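Two weeks with the Cullix hand gripper kit

September 19, 2019
3 min read · 408 shares · 4 comments

I wrote in July that I wanted to try a gripper that you hold in your own hand, and several readers asked me to tell them when it happened. So now I can tell you. The kit is called Cullix, it is sold by Esden, and I paid 980 for the pair. The single unit costs 800, so the second one is almost a gift.

The idea is simple. You do the housework with the two yellow fingers in place of your own, and the recording is used later for teaching a robot arm. I do not own a robot arm yet, but I wanted to know first if the work is possible for a normal person in a normal bedroom. We chose laundry, the task which I like the least.

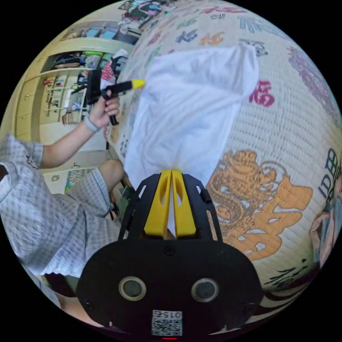
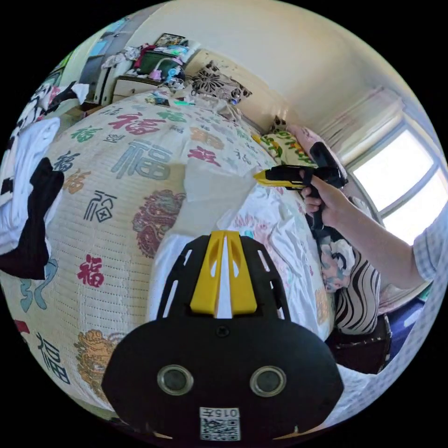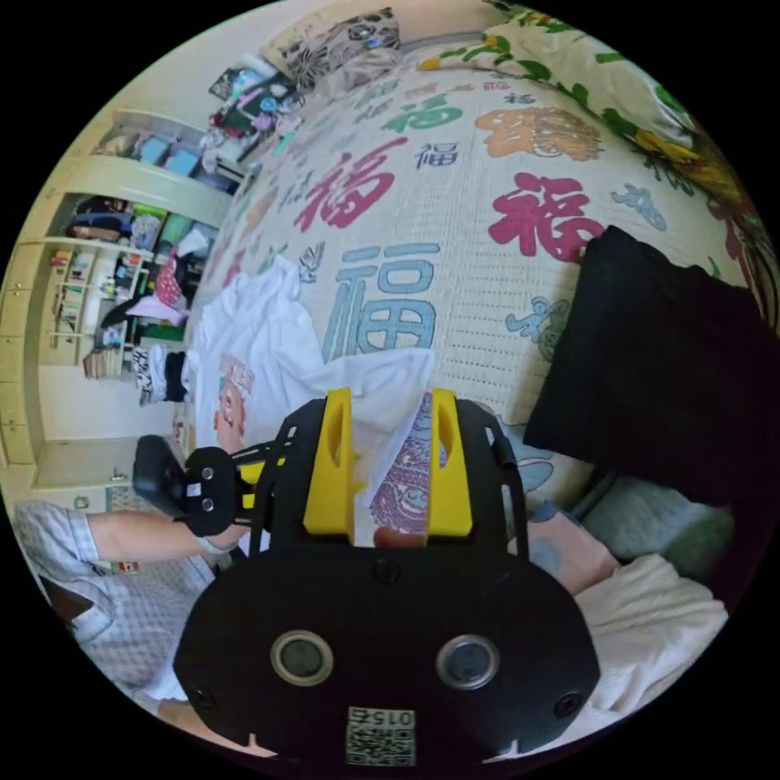
White laundry on the bedspread with the 福 characters, seen from the gripper.

Thin cotton is where the fingers are best. They close flat against each other and the cloth stays between them, also when you pull a little. Picking up one layer from a quilted bedspread is harder – I often took the bedspread too. Jeans I would not recommend.

The handle is comfortable, but my wrist became tired sooner than I expected. The manual is short and its chapter about charging is confusing. I wrote to the shop and Songül Kırmızıgül answered me the same evening with a better explanation, for which I thank her.

Would I buy it again? Yes, the pair. With one hand only, you can drag a shirt but you can hardly fold it.

Related posts
Colteleo window cleaner, second look
Why I returned the Tu vacuum
My list of questions before buying any kit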